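Preltora notebook, election blog list
27 Dec 2020

Back at it after the holiday, with a big pot of tea and the old spreadsheet. The job today was splitting the campaign readers off from the regular Preltora readers, so the people who signed up years ago for town notes don't get every word we write about the Stustamard council race (and there are going to be a lot of words, I know us). I've wanted to do this since October, when the two hot-ticket posts went out to everybody and a handful of very polite unsubscribes came back the same evening.

Started with the export from Hillance. It comes out as one long file with the names and the addresses run together, and somewhere along the way it decided that anything with an apostrophe was two people. Fixed those by hand. After that I took out duplicates and was left with 111 clean addresses, a smaller list than I had in my head but a much nicer one. A few of these folks have been reading since we did it all by reply-all, bless them.

Next, the invitation. I wrote it long, cut it, and then wrote it long again. What's saved in the drafts folder is the medium one: it says there is a separate blog for the council race, that you won't get it unless you ask, and that asking means clicking one link or just writing back to us. I left out the paragraph about why local races matter. Everyone getting this letter has heard it from me in person!

Test send went to 17 addresses, all ours or close friends of the blog. 14 came through fine. The other three landed in junk, all with the same mail provider, and I think the subject line is to blame. It had "vote" in it twice and an exclamation mark. Changed it to "A second blog, if you'd like it" and sent again to just those three. Two arrived properly. The third is still missing as I write, so if it's yours, please look in your junk folder and make a note on the next page.
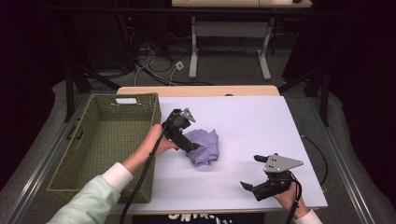
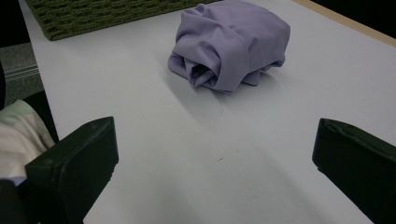 The lavender cloth on the tabletop, two views.

Second half of the afternoon went to the sign-up page. The form asks for an email and nothing else. I know we talked about asking which ward people live in, and I do see the use of it, especially for the Wongsuwan Road debate night when we'll want to tell the right people about parking. But I tried filling it in on my phone with the ward menu turned on and got fed up with my own form, so it's off for now. We can always ask later in a friendly letter. If anyone feels strongly the other way, write it in the margin and we'll talk it through.

The confirmation message is working. Clicking the link twice gives an ugly error page, though, and I couldn't find where Hillance keeps the text for that. It must be somewhere under templates. I looked for longer than I'd like to admit and then ate a cookie.

One more thing to settle is how often the race blog goes out. My vote is no more than 10 posts before the first debate, with the questionnaires counted as one post even if the answers are long. The regular blog stays as it is, and the weekly puzzle stays in the regular blog, no matter who wins.

Still to do:
Find the error page text.
Chase the missing test message.
Read the invitation out loud once more before it goes, with fresh eyes, please, so somebody other than me.
Back up the old list to the blue drive and label it this time.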